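Storing your maincrop carrots and beetroot in boxes of sand
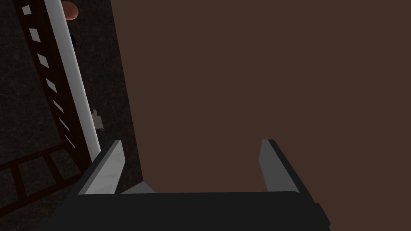 Gripper over a brown surface, computer render.

Right, quick one because it's lifting time and I've had the same question at the gate all week. How do we keep roots going till spring without a cold store? Sand. Boxes of sand in a shed. That's it really, but there are ways to get it wrong and I've done most of them.

What you need

Boxes. Wooden ones are best, old apple trays stacked two deep will do, plastic crates fine if they've got holes in the bottom. Don't go too big. A full box of sand weighs a ton and you'll want to shift it at some point.

Sand. Play sand or washed horticultural sand. NOT builder's sand, it's sharp and often a bit salty and leaves orange stains on everything. We get ours from Georgiou, down the far end of the trading estate, they'll do it by the bag or tip a load if you've a trailer. 

Newspaper for lining. A watering can with a fine rose. A marker pen that works.

Which roots

Carrots, beetroot, celeriac, swede, winter radish. Parsnips you can leave in the ground, they're better for a frost, but box a few up in case the soil freezes solid and you can't get a fork in. Turnips keep a few weeks, not much more. Potatoes no. Potatoes go in paper sacks in the dark, seperate job, different page.

Use a maincrop type. Earlies go bendy whatever you do. We grow Pledomby for storing, long orange carrot, a bit slow to get away but it holds its crunch. If you had Trukard from us as seedlings in spring, that's the beetroot, stores well if you lift it before it gets bigger than a cricket ball.

Step 1. Lift on a dry day

Fork in well to the side, lever up, pull by the base of the leaves. Don't yank. Snapped tips rot. Lay them on top of the soil for an hour or two so the mud dries and drops off. Sun's fine for that long, not all day.

Don't wash them. I know. They look filthy. Leave it, rub off the big lumps with your hand and stop there. Washed carrots go slimy in store.

Step 2. Sort

Be mean about this bit. Anything with a fork hole, slug damage, carrot fly tunnels, a split or a soft spot goes in the kitchen pile. Eat that this week. Only whole clean ones go in the box. One bad root will take its neighbours with it and you won't know until you smell it.

Sort by size too if you can be bothered. Small ones dry out first so they go at the top where you'll use them first.

Step 3. Tops off

Carrots — twist or cut the leaves off close to the crown but don't slice into the root. Beetroot — always twist, leave a couple of inches of stalk. Cut beetroot bleeds and then it shrivels. Leave the tail root on as well.

Swede and celeriac, trim the leaves with a knife. Celeriac can keep the little tuft in the middle.

Goats will have the carrot tops. So will the compost.

Step 4. Damp the sand

Where most people go wrong. Bone dry sand sucks the water out of the roots, wet sand rots them. You want it just damp. Tip it out on a sheet, sprinkle, turn it with a shovel, sprinkle again. Squeeze a handfull. It should hold together and then fall apart when you poke it. If water comes out between your fingers, spread it out and go and have your tea.

Step 5. Layer up

Newspaper in the bottom of the box. An inch or two of sand. Then roots laid flat, side by side, not touching each other and not touching the sides. Cover with sand till you can't see them. Next layer. Keep going until you're near the top and finish with a good thick layer, 3 inches if you've got the depth.

One crop per box makes life easier. Write on the end what it is and the month. Not on the lid, lids get swapped.

Step 6. Where to put it

Cold, dark, no frost. Shed, garage, cellar, north side of an outbuilding. Fridge cold is about right. Off the floor on a couple of battens so air gets under. If a hard frost is coming chuck old blankets or a bit of carpet over the top, take them off after.

Keep away from apples. Apples give off a gas that turns carrots bitter. Different shed if you've got one.

Mice. They will find it. We lay a bit of Skirel mesh over each box and weigh it down with a brick at each corner, so 4 bricks a box. Any fine wire mesh does it. Chicken wire is no good, they walk straight through.

Checking

Every couple of weeks, have a feel about in the top layer. Sand gone dry and dusty? Light sprinkle, nothing more. Something soft? Get it out, and the sand round it, and look at the ones either side.

By January they might start putting out little white roots and pale leaves. Perfectly fine to eat, rub them off. Means the shed's a touch warm so move the box if you can.

Using them

Take from the top and put the sand back level. Rinse just before cooking. If they've gone a bit limp stand them in cold water in the fridge overnight, they mostly come back.

The sand can be used again. Dry it off in spring, sieve out any bits, bag it up. If a box had rot in it then don't reuse that lot, dig it into a heavy bed instead.

Spare crates are stacked by the yard gate, help yourselves, bring them back when you've finished.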